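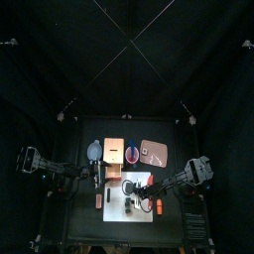 Starner Small Wooden Drawer Box

A small desk box in light natural wood, with a narrow slot in the top and one pull-out drawer below. Use it for stamps, coins, spare keys or short cables.

Item no. 241
Sold singly or in cartons of 6
Color: natural
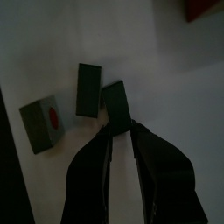
The drawer pulls out from the front. Wipe the box with a dry cloth and do not soak it.

Cups, bowls and trays are sold separately under the Kirnusen name. Orders ship from Lamptey within 5 working days. Returns are accepted in the original carton.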